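Last updated 19 Jun 2019

The laundry room on the ground floor at Flaston is open again, and I went down with a full bag to try it out. Residents have been asking since spring when the old top-loaders would go, and now they're gone - all of them. In their place are front-loaders, put in by Umeck, and the room got a coat of paint while the water was off.
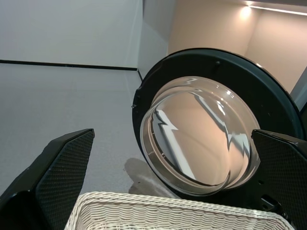
By the Evado building newsletter desk

I'll admit I was fond of the old machines, but a big round door with a deep glass bowl in it is a lot easier to load from a basket. You just park the basket in front and pull things across. My one gripe is that the open door takes up a fair bit of floor, so please swing it shut when you walk away (and check the rubber seal for socks first - I lost 2 the first morning!).

A wash is still paid for with the same card, and the room stays open until the usual hour. The total bill for the work came to $2,698, which was less than I'd feared. Folks on the Thongsuk side can use the room too, up to three loads a week per apartment, while their own pipes are being replaced. That job should wrap up in August.

Lost socks go in the tray by the door. Mine are gray, if anybody finds them.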